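How long to get ready for a first multi-day river trip?

Posted by Levitz, February 2018

I have signed up for a guided kayak trip in April, 52 miles over four days. I have only paddled flat water, mostly an hour at a time. I can swim fine. Should I be working on distance or on rolling? I also need to decide whether to bring my own boat, which is short and slow.

Gunārs Uibo
Distance first. Get up to 20 miles in a weekend, split over two days, and see how your shoulders and hands feel on the second morning. Ask the guide if a roll is required. Many only want a clean wet exit. 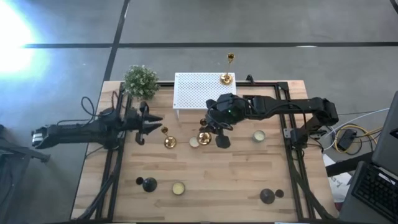 Sitting is the part that gets people on long days. Move your foot pegs until your knees press lightly on the deck, and pad the seat if your legs go numb. Pack for the evenings too. A few small candles like the ones on the table weigh very little and save your headlamp batteries in camp. Check the fire rules first.

Zarnard
rent one there. i paid 700 to ship mine once, never again

Kļaviņa
Agree on renting, but take your own paddle and your own PFD if they fit you well. Cold water in April, so ask about drysuits.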